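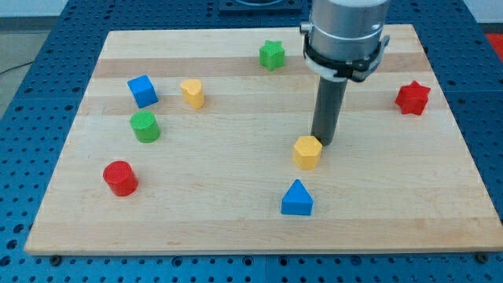 Page 115

Section 3: Oiling and Curing Your Flillow Maple Board

Welcome to the fun part! Once the oil goes on, pale maple really wakes up, and every stripe in the grain gets a little richer. Set aside an afternoon and open a window.

1. Sand the top with 200 grit paper, always along the grain. Go lightly near the front edge.

2. Wipe off the dust with a barely damp cloth. The grain will feel fuzzy after this. Let the board dry, then give it one more quick pass with the same paper.

3. Shake the Drareo oil well and pour a small puddle in the middle. Spread it outward with a lint-free rag (an old T-shirt works great!).

4. Wait 20 minutes, then buff off whatever is still sitting on the surface.

5. Leave overnight and repeat. Two coats look lovely, and three are even better for a board that gets daily use.

NOTE: Darker bands in the grain drink up oil at their own pace. Small differences in shine even out by the second coat.

CAUTION: Oily rags can catch fire on their own. Lay them flat outdoors to dry before you throw them away.

CAUTION: Keep oil out of the screw holes. If a screw works loose later, swap it for one from spare parts pack 894.

For wax finishes, turn to Section 4.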